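Slatwall or pegboard for a narrow utility room?

mothballs40
We're finally sorting the utility room and I want everything up off the floor. Domard do ribbed panels in 3 colours and my other half wants plain old pegboard painted white. It's a damp room, north facing, boiler in the corner. Anyone lived with either for a few years?

pipandpeel
Pegboard every time. Ours went up in June, cost us £30 for the lot and I move the hooks whenever I fancy. The Domard stuff is lovely but you pay through the nose for the fittings.

kettle_on
Disagree, sorry! Pegboard in a damp room goes wavy. My mum's did and she'd painted both sides. Go for the panels and get them in a dark colour, white shows every splash.
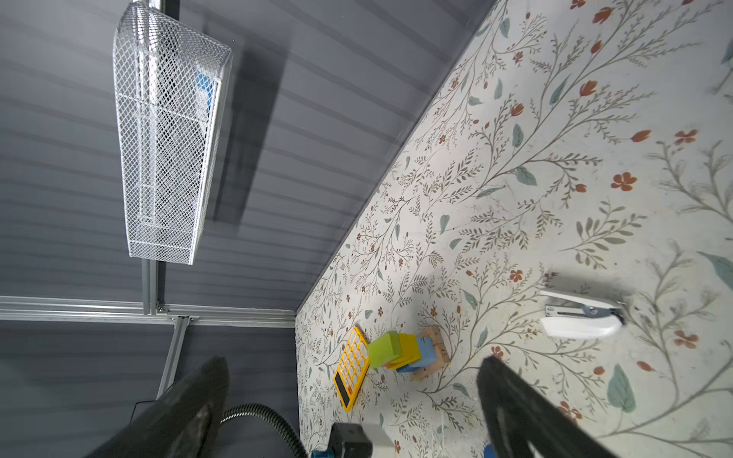 The damp is what I'd spend the money on first, mothballs. We had a McIver extractor put in before we touched the walls and I wish we'd done it years ago — the towels used to smell like a pond. Once that's sorted, think about how high you want things. A white mesh basket up on dark grey ribbing looks smart, and you can sort of tell what's in it from below (something blue, in that one), so you don't end up with three half-used packs of dusters like I did with solid tubs.

pipandpeel
Fair point on the fan, but high baskets are a pain if you're short. I'm five foot nothing and I'd need the steps out for a cloth.

Forkari_fan
Has anyone tried the Forkari rails? Screw straight into the wall, no panel needed. Mine hold the ironing board and a mop bucket, no bother.

mothballs40
Ooh no, will look. Kundance had a sale on extractors so I might start there. Still arguing about the white paint.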